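Rumerero くらしの相談ひろば
カテゴリー:収納・衣類

梅雨のあいだ、浅いクローゼットに綿の服をどうしまえばいいですか

Gaspard Tessier
2022年6月29日

はじめて投稿いたします。日本語は勉強中ですので、おかしな表現がありましたらお許しください。

北向きの部屋に住んでいて、クローゼットは幅が80センチです。奥行きも浅く、普通のハンガーを掛けると扉に当たります。そのため、シャツだけを斜めに掛けて、ほかの服は畳んで棚に重ねています。

問題は湿気です。去年の7月に、棚のいちばん下に置いた綿のズボンから、古い本のような匂いがしました。洗いましたら匂いは消えましたが、同じ棚に戻しましたら、しばらくしてまた匂いました。カビは目では見つかりませんでした。

伺いたいことは次のとおりです。厚い綿の服は、畳むのと掛けるのと、どちらがいいでしょうか。除湿剤は棚の上と下のどちらに置くものですか。それから、扉は開けておいたほうがいいのでしょうか。来客があるときは閉めたいのですが、普段は開けても構いません。

前に住んでいた Clorholm は空気がとても乾いた町でしたので、服の湿気を心配した経験がありません。母に電話で聞きましたが、「窓を開けなさい」としか言いませんでした。日本の梅雨に窓を開けてもいいのかどうかも、よくわかりません。

どうぞよろしくお願いいたします。

もなか
開けとけばOK。うちは扉外しました。カーテンつけたら終わり。賃貸なら外した扉なくさないように。

Flakent
こんにちは。私も日本語が母語ではありませんが、浅いクローゼットには長く苦労しましたので、自分のやり方を書かせていただきます。

まず、匂いが戻るという点ですが、服よりも棚のほうを先に調べるべきだと思います。私の場合は棚板の裏側に匂いがありました。表の面だけを拭いていたので、いつまでも直りませんでした。服を全部出して、棚板が外れるなら外し、裏も横も固く絞った布で拭き、そのあと扇風機の風を当てました。完全に乾くまで服を戻さないでください。私は待てなくて夜に戻してしまい、もう一度やり直しました。

全部出しますと、服を置く場所が必要になります。私はベッドを使います。季節の変わり目には、生地の厚さで分けるのが便利です。Tシャツのような薄いもの、シャツ、それから厚いもの。厚い綿は、ポケットの袋、腰のまわり、裾の縫い目に湿気が残りやすいので、表を触って乾いたと思っても、そこをもう一度指で挟んで確かめます。
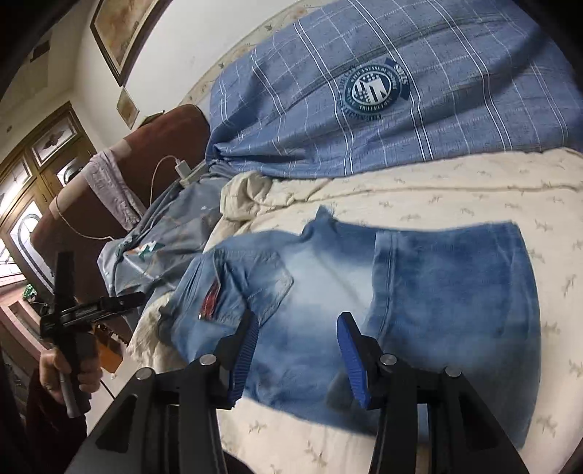 ベッドの上の、淡い色のデニム。

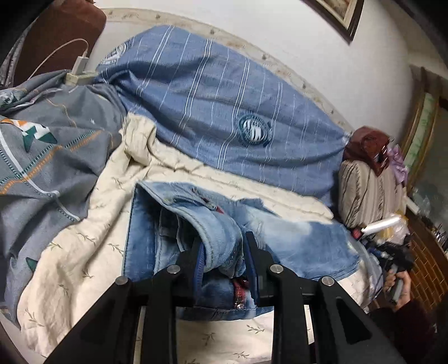

畳むか掛けるかのご質問ですが、私は厚いものを畳み、ただしきつく詰めないことにしています。高く重ねますと下の服に空気が通りません。私の棚では、1つの山は4枚までと決めました。入らない分は、ベッドの下の引き出しではなく、廊下の籠に入れています。ベッドの下は風が動かないので、梅雨にはおすすめできません。

シャツを斜めに掛けていらっしゃるとのことですが、奥行きの浅いところには、手前に引き出して正面向きに掛ける短い棒があります。家具の店では「スライドハンガー」と言えば通じました。ねじで留めるものが多いので、賃貸でしたら大家さんに先に聞いてください。

除湿剤は下に置きます。私の部屋では、上の棚に置いたものはなかなか水がたまらず、床に置いたものは先にいっぱいになりました。箱のような形のものは倒すと大変なことになりますので、服に触れない隅に置いてください。私は100円の店で買ったものを2個使っています。高いものも試しましたが、違いは感じませんでした。

窓のことは、お母様のご意見に半分だけ賛成いたします。雨の日は閉めて、エアコンの除湿を使ったほうがいいです。雨が止んで外が乾いてきたら、窓とクローゼットの扉を両方開けてください。安い湿度計を一つ、棚の奥に置いてみてください。部屋の真ん中の数字と比べましたら、私はとても驚きました。

あと一つ、書くのを忘れるところでした。アイロンをかけた服をすぐにしまわないでください。蒸気が残っていますので、しばらく外に掛けておきます。

長くなりまして失礼いたしました。

Restrepo
Flakentさんの回答でほとんど足りていると思いますが、少しだけ付け加えます。

クローゼットの背中の壁が外に面しているかどうか、調べてみてください。北向きのお部屋なら、その壁が冷えて、棚の奥だけ湿ることがあります。棚の物を指が入るくらい壁から離すだけで、私の部屋ではずいぶん変わりました。すのこを立てる方もいますが、すのこ自体が湿っている場合もありますので、ときどき出して干す必要があります。

新聞紙を服の間に入れる方法も聞きますが、白い服にインクが移ったことがあるので、私は無地の紙を使っています。

匂いがついたままの服は、ほかの服と一緒に戻さないほうがいいです。

Gaspard Tessier
皆様、ご丁寧にありがとうございます。

棚板を外してみましたら、裏に灰色の点がありました。表からは全然見えませんでした。いま拭いて、扇風機を当てているところです。クローゼットの背中の壁は、Restrepoさんのおっしゃるとおり外側の壁でした。

扉を外すのは、丁番のねじが固くてあきらめました。もなかさん、すみません。

スライドハンガーについては、明日大家さんに電話で聞いてみます。「丁番」という言葉は今日覚えましたが、読み方は「ちょうつがい」と「ちょうばん」のどちらが普通でしょうか。

もなか
どっちでも通じるよ。ねじは下から先に回してみて。上から外すと扉が落ちて危ない。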